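I started hemming my own pants in July, after the alterations shop in Grolham closed and the next nearest one turned out to be in Flalmont, 82 minutes away by bus. I had a drawer full of pants that were all too long. I am short in the leg and have been paying other people to fix that since I was a teenager.

The first pair went badly. I pinned both legs while the pants were lying on the bed, sewed them, put them on, and found the left one sitting higher than the right. It took an evening to unpick.

What I do now is slower. I wash the pants first, twice if they are cotton, and wear them with the shoes they will be worn with. I pin one leg standing up, take them off, and measure the inseam from the crotch down to the pin. Then I mark the other leg to the same number. A soft tape is best for this. A metal one won't follow a seam.
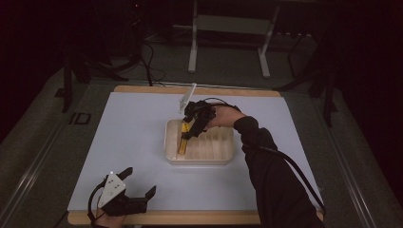 Elínborg Bech wrote to me after my last post and said I should stop matching the legs at all. Her view is that most people stand a little crooked, and that each leg should be pinned on its own, in front of a mirror, with someone else doing the pinning. She has a point. I live alone, though, so the pinning is done by me, and I bend over to do it, which moves everything. I'm sticking with the inseam for now.

For thread I use plain polyester in a shade darker than the fabric. For jeans I fold the hem up twice and go slowly over the side seams – that is where I broke 2 needles. Dress pants I still do by hand with a blind stitch, and it takes me most of a movie.

There are three pairs left in the drawer. One is corduroy and I am putting it off.

Recent posts
Replacing a zipper in a winter coat
What I keep in the button jar
A weekend in Irnura
Darning socks, second attempt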